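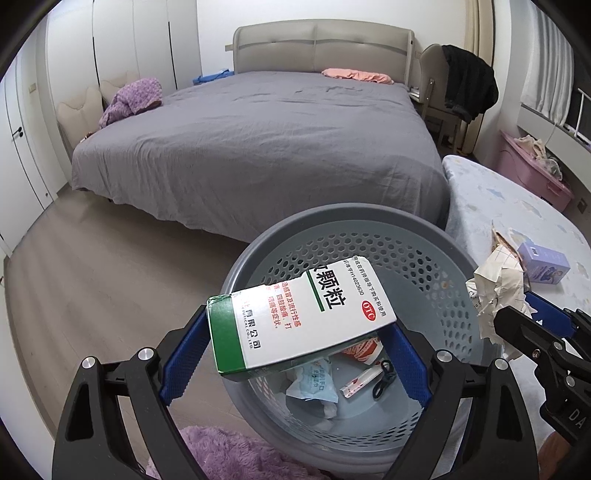
Ticket 542 - Berkotis booking page, confirmation emails not going out
Status: reopened (again, sorry!)

Hi Mylene, me again. I know we closed this one in September but the confirmations have stopped, same as last time. People can book a slot fine, the slot goes grey on the calendar, and then nothing lands in their inbox. I've looked in junk as well.

What I've tried so far:
Logged out and back in. No change.
Sent a test booking to my own address and one to Orla's. Neither came through, and the outbox page says "queued" next to both.
Switched the reply-to address back to the old Rurnley one, which did the trick before. Not this time!
Cleared the queue and started it again at 3 pm. It ran for a bit and then sat there.

Fionnuala

Reply from Mylene Aquino:
Hi Fionnuala, could you look under Settings, then Mail, and tell me what the daily limit says? Yours should be 2000.

Reply from Fionnuala Lenihan:
Oh. It says 2. I was in there yesterday changing the footer (the phone number was wrong) and I bet I leaned on the delete key. I've put it back to 2000 and both tests have just arrived, plus a pile of real ones. Can you leave the ticket open till tomorrow, just in case?

Reply from Mylene Aquino:
Will do.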